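Beklow tile library opens its doors for the autumn

2020-09-07

Good news for anyone in the middle of doing up a kitchen or bathroom: the Beklow tile library is open again, and it has come back a good deal bigger than it was in May! There are now 765 different tiles on the shelves, all of them free to borrow for up to two weeks, so you can see how a colour looks in your own light before you spend any money on it.

The idea is lovely and simple. You pick out your samples, sign the book and carry them home in one of the padded bags. Prop them behind the cooker, leave them by the bath, look at them in the morning and again with the lamps on (a cream that seemed so warm in the shop can turn quite green by teatime). Then bring them back and try some more.

The library started life as one cupboard at the back of the Idik building yard, filled with leftovers from local jobs. Word got round quickly. Over the past year members took out 3214 samples between them, and the cupboard gave way to the long room upstairs, which has big north-facing windows and plenty of space to lay things out on the floor.

Plain white is still the runaway favourite, and it's easy to see why. It suits old houses and new flats alike, it bounces light into dark corners, and the choice of grout changes the whole look. Pale grout gives you a soft, quiet wall, while black draws a crisp grid and is much kinder when it comes to splashes of tomato sauce. White tile also sits very happily with a veined, marble-patterned worktop and a bit of warm-coloured wood. 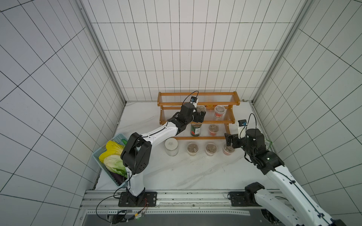
New on the shelves

The biggest arrival is the Pleseck range, 36 small glazed tiles in blues, greens and a really cheerful mustard. They are slightly uneven at the edges, so leave a wider joint than usual, but the way the glaze pools in the corners is gorgeous. The Tian range is made up of larger matt floor tiles in stone colours, with a bit of grip underfoot, and would be a great pick for a hallway or a wet room.

There is a fresh set of grout sticks too, from bright white through to charcoal, and these can go home with you alongside the tiles. Do take a few! Holding one up between two samples tells you far more than a printed chart.

Membership is free and already stands at 700 households. To join, bring something with your address on it. Samples are lent up to six at a time, and chipped ones should be handed in at the desk so they can be swapped for new.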